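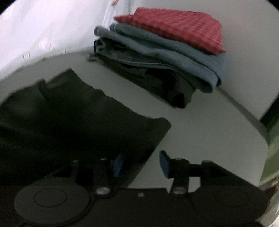 Setting up your trail counter for elk season

OK, so you've got your Sustmont counter out of the box and the batteries are in. Now for my favorite part, getting it out where the elk are! I've put in more of these than I care to admit, and this is the order that works for me.

1. Pick a trail the herd already uses. Look for droppings, rubbed bark and tracks going both ways (Ruoxi Qian swears by creek crossings, and her numbers beat mine every year).

2. Strap the counter to a live tree, chest high on a grown cow elk. Too low and you'll count every coyote in the valley.

3. Point it across the trail, a little north of square, so the low sun stays out of the sensor.

4. Hold down SET until the light blinks green, then let go. Choose herd mode and set the delay to 15 seconds.

5. Walk past it 2 times. The display should go up by one each time. If it doesn't, tip the counter down a touch and try again.

6. Press CLEAR, close the door and head out the way you came.

Note: Herd mode counts passes, so a bull pacing back and forth all night will show up over and over. My record for one weekend in January was 351, and we do not have that many elk.

Caution: Stay well back from bulls during the rut, at least 40 yards and more if you can. If one is standing at your tree, come back tomorrow.

Caution: Don't tighten the strap with the door open. It bends the hinge, and a new door takes forever to arrive.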